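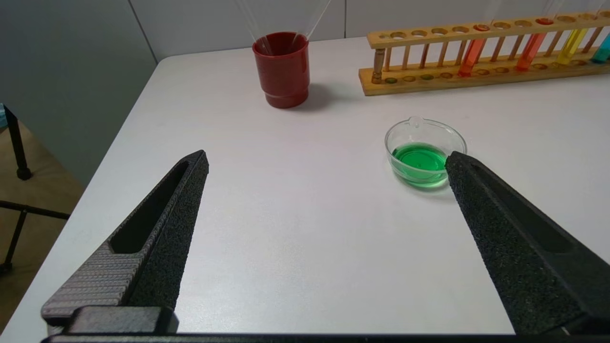
Looking after small glassware at home

Glass dishes, stirring rods and test tubes have found their way out of the school lab and into a lot of ordinary houses. People use them for mixing dyes and inks, for measuring food colouring, for soap and candle scents, and for science afternoons with the children. They last for years if they are washed and stored properly. Most of the breakages I hear of happen at the sink or in the drawer.

Setting out the table

Use a plain, pale table if you have one. Clear glass is hard to see on a patterned cloth, and thin rods are the worst for this. Wipe the surface first and dry it. A wet ring under a small dish will let it slide when you reach across.

Put the tall things at the back and the small, filled things nearer the middle, away from the edge. A rack for test tubes can go along the wall side. A dish with coloured liquid in it should have clear space on the side you work from, so your sleeve doesn't catch it. Roll your sleeves up anyway.

Rods and pipettes

Don't lay them flat on the table. They roll. Stand them in a cup, which can be any cup as long as it is heavier than what you put in it. A brightly coloured one is best, as you can find the rods by looking for the cup. Red is good. If the rods are much taller than the cup, put only a few in, or it will tip. A folded square of kitchen paper in the bottom saves the ends from chipping and soaks up the last drop.

Once a cup has been used for this, keep it for this. Write on the base with a paint pen and don't put it back with the drinking cups.

Small dishes with a spout

Fill them low. Half is plenty, and less is better if you are carrying the dish. Pour slowly, with a rod held against the spout so that the liquid runs down it. Without the rod, thin liquids tend to creep back under the lip and down the outside. If that happens, a very thin smear of petroleum jelly on the underside of the spout stops it. Don't do this with anything you are going to eat.

Food colouring, green and blue above all, will stain a pale table if it is left. Blot it, don't wipe. Then use a paste of bicarbonate of soda and water, leave it for 18 minutes, and rinse. Mhairi Munro wrote in to say she uses white toothpaste on her melamine worktop with the same result. Try either one in a corner first.

Washing

Rinse everything straight after use, in cold water if it has held egg, milk or starch, and warm for the rest. Then wash in a plastic bowl, never directly in a steel or stone sink. Water at 40 degrees is warm enough and won't shock thin glass. Wash pieces one at a time. Do not leave them lying under the suds.

For pipettes, draw soapy water up and let it out several times, then do the same with clean water. A pipe cleaner goes through the wider ones. Dried-on dye comes off with white vinegar left overnight.

If you live in a hard water area, finish with distilled water or you will get a white bloom. A bottle for the iron will do.

Drying and the wooden rack

Test tubes dry best upside down over pegs, if the rack has them, or on a folded towel in a tray. Don't put wet tubes back into a wooden rack. The water runs to the bottom and sits in the hollows of the base board, and after a few weeks there is a grey mark that won't come out. If you already have the mark, let the wood dry for several days, sand it lightly with fine paper and wipe on a little mineral oil. Leave it to soak in and buff off what remains.

Wooden racks should not be soaked or put in the dishwasher. A damp cloth along the shelf and an old toothbrush in the holes will clean one. Check the uprights now and then. If one has worked loose, put a drop of wood glue in the joint and hold it with an elastic band until the next day.

Putting away

A shoe box with strips of card slotted across it holds small dishes well. Rods can go in a cardboard tube with a bit of cotton wool at each end. Label it on the side, not the lid.

Throw away anything chipped. Wrap broken pieces in several sheets of newspaper, tape the parcel shut and write GLASS on it before it goes in the general rubbish. It shouldn't go in the bottle bank, as some lab glass melts at a different temperature from bottles and jars.

Eilidh Halliday
Last updated 17/08/2023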